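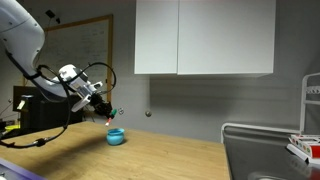 Sakonia is recruiting playtesters for Zamora, a single-player base-building game for PC and console. The current build contains the first two regions, the full crafting system and an early version of the trading system. Most of the props in it are still placeholder models with flat colors until the art pass is finished. Comments on art are not needed at this stage. We need data on pacing, menu navigation and difficulty.

The test runs in May. There are 30 on-site places at our Clusthorpe studio and 400 remote places. On-site sessions last one afternoon and are played on our hardware with a controller. Remote testers receive a build key and play at least six hours over two weeks, in sessions of any length.

Requirements
Age 18 or over
Fluent written English
No current employment with another game developer or publisher
Remote only: a Windows PC with 16 GB of memory, 100 GB of free disk space and a stable internet connection

Experience with survival or management games is useful but not required. We are short of applicants who play mainly on console, and of players who use remapped controls or subtitles. Please state this on the form if it applies to you.

All testers sign a nondisclosure agreement before receiving access. Streaming, recording and screenshots are not allowed. The remote build logs inputs, frame rate and crash reports, and stops working when the test closes.

On-site testers are paid for the session and refunded for local travel. Remote testers receive a copy of the finished game and a credit listing.

To apply, complete the tester form on the Sakonia site and quote reference 1208. Applications close Tue 14 April. Places are assigned by hardware and play profile, not by order of application. Questions about the form go to Shamim Bangash; questions about access needs at the studio go to Clyde Crenshaw.

People who tested our previous game, Brasow, may apply again but must sign a new agreement.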